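Second Progress Report to the Hollis Fund
Project: Talking After the Guns, a public seminar series on negotiated peace
Submitted by Apolinar Cisneros, series coordinator, Stavis Center for International Affairs
October 12, 2020

Summary for readers with another meeting in five minutes

The series is running, it is inside its budget, and it has moved online like everything else. We promised a season of public debates on how peace agreements are carried out once the signing pens have been handed around as souvenirs. We have held 3 of them. The reading guide is late. The reasons are below, and most of them are my fault.

What we said we would do

The original proposal imagined a full lecture room at Arbridge, a coffee urn, and a panel of visitors who would fly in, disagree politely and fly home. The Fund approved a revised plan in the spring. Under it, each debate takes place by video, is open to the public at no charge, and is followed by a smaller working session for students and for people who work in mediation or local government. We also undertook to publish a short reading guide and to keep a record of the questions the audience asks, on the theory that these are usually better than the ones the moderators ask. I moderate, so I can confirm the theory.

The debates so far

The first dealt with ceasefire monitoring: who watches, who they report to, and what happens to the report. Registration was modest, and a good part of the opening was spent getting one panelist unmuted. Once we could hear him he made the most useful point of the session, that monitors are often asked to be neutral by parties who mean something quite different by the word. Several students have since built papers around that remark.

The second took up the return of displaced families and the question of land title. It drew our largest audience to date, with 84 people attending live. It also ran well past its closing time. Two former local officials had overseen similar land offices in different countries and had reached opposite conclusions about whether to settle claims case by case or village by village. They were still at it when our license for the session timed out. We have bought a better license.

The third was on parliaments and what they do to an agreement after somebody else has negotiated it. Dr. Amândio Fonseca gave the opening talk and was generous enough to circulate his notes beforehand, a courtesy I would like to make contagious. His argument was that legislators who are shut out of talks will find a way in later, generally through the budget. The discussion afterward was the best organized of the season, possibly because everyone was afraid of the license. 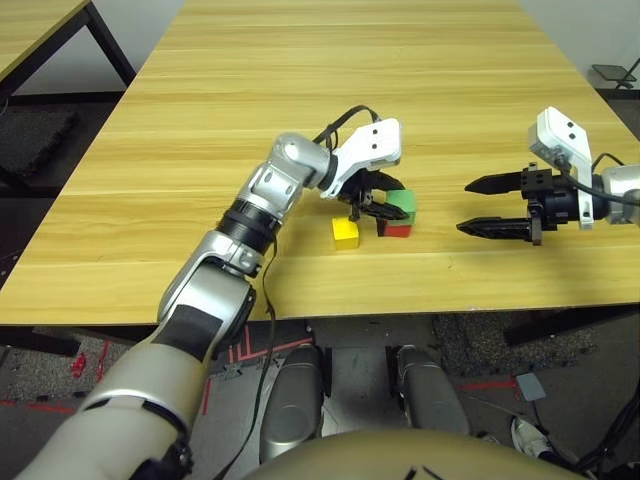

Working sessions

These have been harder to get right. The first was too big and turned into a second lecture with worse slides. For the following ones we capped the group at 30 and asked everybody to send in one practical problem ahead of time. This helped a great deal. The problems that came in were things like how to schedule a village meeting when the harvest and the hearing fall in the same week, or what to do with a signed local pact that contradicts the national one. None of this was in our syllabus, and we have rewritten the syllabus.

Attendance tends to sag toward the end of each session. We tried a break in the middle, and several participants took the break and kept it. We are now finishing earlier instead.

The reading guide

I said in the last report that the guide was nearly done. I would like to withdraw the word "nearly." The draft had grown into something that only a person with a library card and no family could finish, and two outside readers told us so, one of them kindly. It has been cut back to short entries on each debate, with a page of sources apiece and a list of terms. The Naltumer Press has agreed to lay it out at cost, provided we stop sending new versions. Permission for two of the maps is still outstanding.

The question log

Of everything in the project, this is the part that has surprised us. Attendees can submit questions by form before a debate and in the chat during it, and a graduate assistant sorts them afterward by topic. Over the season the topics have shifted. Early on, people wanted to know who was to blame for failed agreements. Lately they ask who pays, for how long, and who checks. We think this would make a decent short paper and would like to discuss it with the Fund before anyone starts writing, given our record with short things.

Money

Travel is underspent for the obvious reason. With the Fund's written approval, part of the travel line was moved to live interpretation, which has let us run the second and third debates in both English and Spanish. It was worth every cent. Interpreters do, however, need the speakers' texts in advance, and speakers do not, as a rule, have texts in advance. We now send two reminders and then telephone. A full statement of spending is attached, including the license, listed under "equipment" for want of a line called "lessons."

What has gone wrong

Apart from the guide, the main trouble is reach. Our audience is still mostly people who already follow this subject for a living or for a grade. We had hoped for more teachers from secondary schools and more municipal staff. Announcements sent through the usual university lists reach the usual university people. We have begun writing directly to town offices and teachers' associations, with a plain one-paragraph invitation and none of the word "modalities." Replies are starting to come in.

We also lost the recording of the first working session. It was saved to a laptop that was then replaced on schedule by our very efficient technical department. Recordings now go to two places.

Next steps

Two debates remain, one on the reintegration of former fighters and one on the part played by neighboring states. Speakers for the first are confirmed. For the second we have one firm yes and one reply that two of us have read carefully and interpreted differently. The guide goes to Naltumer as soon as the map permissions arrive, or without the maps if they don't arrive by the end of October.

We ask the Fund for one decision: whether the remaining travel money may be carried into next year. Our visitors would still like to come to Arbridge, and the coffee urn has been paid for.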